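Snack box drive returns to Esitz residence halls

Esitz, 14 March 2022

The Esitz student housing office has opened its second snack box drive and is asking residents in all halls to put together a small carton of packaged food for students who will be staying on campus over the break. The goal this time is 300 boxes. The first drive, held last August, brought in 200.

Boxes can be dropped off at the front desk of Nurex Hall or at the laundry room entrance of Gál House. Both collection points are open until 9 p.m. Residents who live off campus can bring theirs to the Grulix Street office during regular hours.

The rules on what goes into a box are short. Everything has to be factory sealed and has to keep at room temperature. Chips, crackers, dried fruit, candy, instant noodles and single-serve drink powders are all fine. Homemade food, opened multipacks and anything in glass will be turned away at the desk. Snacks bought overseas or sent from home are welcome, and the office said these were the first to go in August. Packets with no English on the label should have a sticky note listing nuts, milk, egg, wheat and shellfish if any of them are in the ingredients.

No special carton is needed. A used shipping box is fine as long as the bottom is taped and old address labels have been peeled off or covered. The office has 16 flat cartons left over from the last drive, and these can be picked up at the Nurex desk while they last. Most people pack on their beds, where there is space to spread things out and look at the dates before anything goes in.

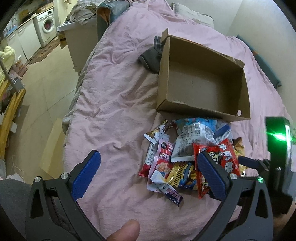 Snack packets on a pink duvet, with the cardboard box empty behind them.

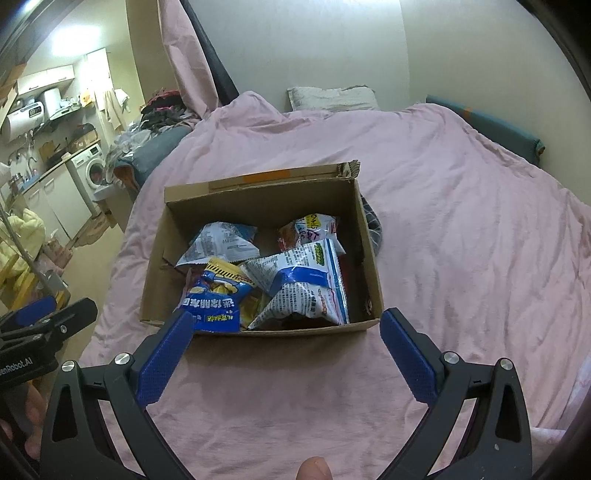 Packets in a box on the bed.

Boxes should not weigh more than a person can carry up two flights of stairs with one arm, as the elevator in Gál House is out of service until the end of the month. Heavy items such as canned drinks should go in a separate bag. Donors are asked to leave the flaps open or folded in so the desk staff can check the contents. Staff will tape the boxes shut after checking and write the main allergens on the side.

Best-by dates caused the most trouble last time. Many imported packets print the day, month and year in a different order from the one used here, and some show only the date of manufacture. The housing office has posted a one-page guide next to both collection points. Anything with less than six weeks left will go to the common room shelf instead of into storage.

Students who want to receive a box can sign up with their room number at any front desk. The list is not shared and no reason has to be given. One box is set aside for each person who signs up, and shared rooms can ask for one per resident. The halls have 585 beds between them, and the office expects a little over half to be occupied during the break.

Pickup will be at Nurex Hall on the last two afternoons before classes end. Boxes left over after that will be opened and put out in the shared kitchens. Empty cartons can be returned to the Grulix Street office, which will store the sturdier ones flat for the next drive.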